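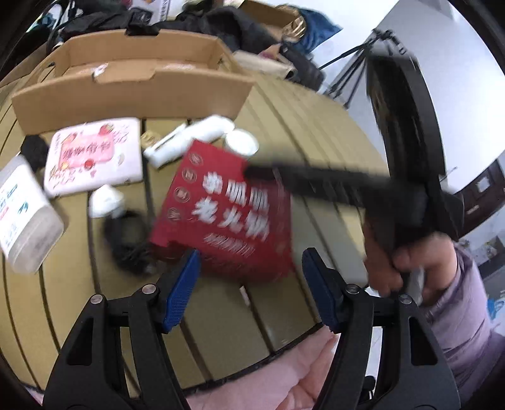 Review: Clitiline two-finger hand gripper kit, built as a pair

I bought two of these kits in January to collect pick-and-place demonstrations for a small arm I'm putting together at home. You hold one in each hand, pick things up, and the recordings go to training. The kit gives you the jaws, the linkage, the handle and a bag of hardware. You supply the camera, the cable and the patience.

**Assembly**

The manual says an evening per gripper. The first one took me two evenings and the second took one, so the manual is fair if you have already made the mistakes. My main mistake was pressing the pivot pins in before deburring the holes in the outer arms. The jaws then closed fine but opened in a little jerk. I pushed the pins back out, ran a drill bit through by hand, and it went away.

The black linkage arms have long triangular recesses in them, which keeps the weight down. The blue ridged pads slide onto the tips and are held by one screw each. Mine sat slightly crooked until I sanded the slot. Put the pads on last, after the jaws are moving freely, or you will be taking them off again.

Thread locker is not included and you need it. Without it the handle screw backed out in the first long session.

**In use**

I set up on a slatted table with a cardboard tray at the back and whatever packages I have in the house. Slick printed boxes, a soft pack, a plastic bottle, small stuff. Two people can work across the same table if you agree who reaches first.

- Boxes: good. The ridges hold on a flat side even if you come in at an angle.
- Soft packs: good if you pinch near an edge, poor if you go for the middle. The pack bulges and slides out.
- Bottles: fair. A full one turns in the pads as you lift it. I now grab close to the cap.
- Small flat items: poor. Anything the size of a tea packet lies too low for the pads, and on a slatted top it can end up in a gap between the boards. A sheet of thin foam over the slats would fix it, but I haven't cut one.

The grip return spring is stiffer than I'd like. After 28 minutes I wanted a break, and Haruto Ogura, who did the other half of the recording with me, quit sooner than that. He swapped his spring for a lighter one out of a Hirano spring assortment and preferred it. I tried his and agree, although the jaws open more slowly.

Motion blur is a real limit with the camera I mounted, a Wudix board camera I already had. Move at normal kitchen speed indoors and the lettering on a box smears. More light helps. Slowing down helps more, but then the demonstrations look nothing like how a person moves. I settled on a desk lamp and a bit slower.

**Numbers**

We recorded 2,371 short clips over the month and kept 2,223 after throwing out the ones where the gripper camera lost focus or the cable caught on something. Almost 400 of the kept ones are from the first weekend and I may redo those, as my pads were still crooked then.

**Cable**

The cable exit points straight down out of the handle, and that is the worst part of the design. It drags across the table and gets in with the items. I printed a clip that turns it back along the forearm. Trostier sells a coiled lead that would do the same job, but I didn't want to wait for shipping.

**Would I buy it again**

Yes, for the linkage. It has very little slop, and I couldn't make anything that smooth from printed parts alone. Points off for the spring, the cable exit and the missing thread locker. If you only need one hand, buy one kit and a spare set of pads - the ridges on mine have started to round over at the tips.

The clip file fits the older handle too. Print it in something flexible and leave the infill low.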